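Started on the equipment money before breakfast, while the house was quiet. We have 666 a month until the end of the grant, and I have been treating that as more than it is. The Hovmont hand takes most of it on the lease. What is left has to cover spare fingertips, the insurance and whatever we put on the table for it to pick up.

Nazanin Babaei rang at eleven. She wants a second hand by November so that we can try two-handed work. Riis have quoted 600 a month for the same size with a shorter warranty. I said we can't carry two leases at once. She said we could if we gave up the Bimadia service plan, and I said I would look at it. I did look, and the plan only saves us anything if something breaks twice in a year. Last year it was once.

Lunch was soup.

Hafþór Kvaran sent the Bullura price list in the afternoon. Grip pads come in packs of 20 or 40, and the bigger pack works out cheaper each. I have put down one pack of 40. He also thinks we should buy the wrist cable now and keep it in the drawer. The last one took five weeks to come and we paid the lease all through it. I have added the cable and taken out the new chairs.

Small objects cost next to nothing, so I have left them off the sheet. Brick, foam ball, eraser, correction tape, sketchbook, bottle of tea. The felt can stay as it is until spring. 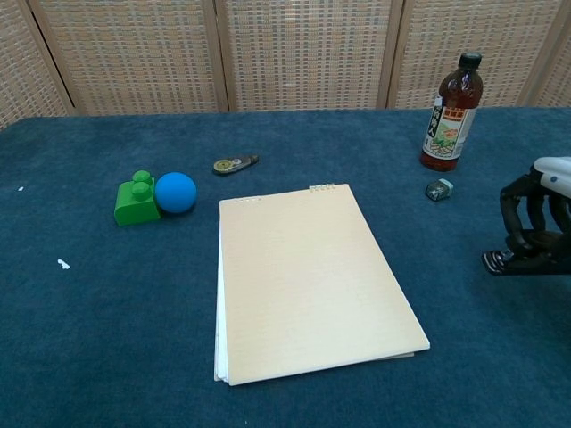

Should we lease a second hand or buy one outright? Lease it, but only after the first lease ends, and put the money for spares aside before signing anything.

I wrote that at the top of the sheet and sent it to both of them. Nazanin won't like the date. I still need to ask Riis whether delivery is in the 600, and find the old cable invoice, which I think is in the blue folder upstairs.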